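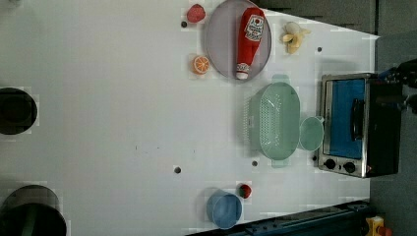

Home Play sets Borrowing Questions Contact

Search this site Go

Questions about the Hameleck play kitchen boxes

What comes in a box?
Each full box has 56 pieces, mostly pretend food with a few things to cook and serve it in. You'll find fruit, a plate or two, cups for pouring and usually a ketchup bottle, which the children always seem to reach for first (mine certainly did!). The little toaster oven travels separately, so do tick it on the form if you'd like one.

Does it matter if our box looks different from a friend's?
Not a bit. We've put these together over several years and the colours vary, so you might get a green colander or a yellow one, and the bananas come peeled, unpeeled or somewhere in between.

How do I wash everything?
Warm water and a drop of washing-up liquid will do nicely for the food, plates and cups. Please keep the oven out of the sink and just give it a wipe with a damp cloth. Anything with holes in it likes a soft brush, an old toothbrush is perfect, and then a good shake over the basin before you leave it to drain.

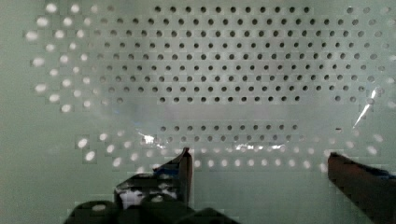 Small round holes in staggered rows, seen close up.

We've lost a strawberry. Are we in trouble?
Goodness, no. Have a look under the sofa, and if it still hasn't appeared pop a note in the box so we can find another. It may well turn up at your house in April!

Can we keep a box for longer?
Yes, if no one is waiting for it. Write to Imke Brinkmann a few days before it's due back and she'll move the date for you.

Page last changed 2018-03-18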